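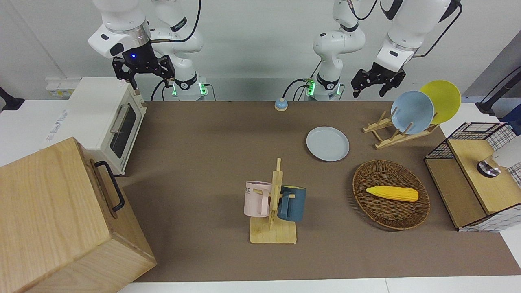
2021-11-03, Rukness cell

Both arms powered on without fault this morning, green on both bases. Yesterday the right gripper was closing late, so I went through the cable before touching the software. The connector at the base side had a little play. I took it out, cleaned it with contact spray and put it back, then ran open/close 5 times from the pendant. No delay seen, but five is not many. To be repeated tomorrow with a cold start.

Left arm: wrist bolts checked, 3 were below torque and are now tightened and marked with paint pen. Ghada Zein did the same arm in February and wrote that all were good, so they have moved in this time. I propose we check every 4 weeks.

Home pose over the dish rack taught again, a bit higher than before. The old one left too small a margin for the fingers when a plate stands upright in the rack.

Mat: please do not shift it when cleaning. The object positions are measured from its front edge.

Open points:
Order new finger pads from Itlow (Saimi Mustonen has the part number).
Cable loop of right arm lies on the table, needs a clip.
Backup of the new poses is in the folder Pap, not yet copied to the other PC.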